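4.2 Commission rates and developer exit

We now turn to the question of whether the commission charged by a software marketplace affects how long small developers stay on it. The sample covers 1,815 paid applications listed on Kouris, a mid-sized marketplace for desktop and tablet software, over a period of 21 months. Applications owned by the marketplace operator were removed, as were those with no recorded sale in the first quarter after listing.

Exit is defined as the withdrawal of every title held under one developer account. Where an account was sold or merged, we treat it as continuing - a choice that lowers the measured exit rate a little, but avoids counting the purchase of Mokham by Prumasex as the closure of its whole catalogue. Karamanlidis and Spanos use a stricter rule and report higher figures for a comparable market. The two sets of results should not be read side by side without adjustment.

The catalogue is divided into 14 categories, following the labels used by the marketplace at the time of listing. Games and utilities make up the larger part. Education, design and robotics are thinner, and in these categories the estimates have wide intervals.
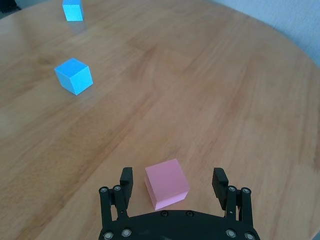 Figure 3. Robotics category: two-finger gripper with a pink cube between its open fingers; two blue cubes on the table.

Developers were placed in the reduced-rate group if their yearly receipts fell below the threshold set in September, when the new fee schedule took effect. This group contains 144 accounts. The remaining accounts paid the standard rate throughout. Since the threshold was announced before it applied, some developers may have delayed sales in order to qualify. We test for this by dropping accounts whose receipts lie close to the cut-off; the sign of the main coefficient does not change, though its size is smaller.

The hazard of exit is lower in the reduced-rate group once price, category and age of listing are held fixed. The effect is concentrated in the first year. For older listings we find no clear difference, and the Rornport data, which record refunds separately, give the same pattern. Refund costs are left out of the main model and are taken up in Section 4.3.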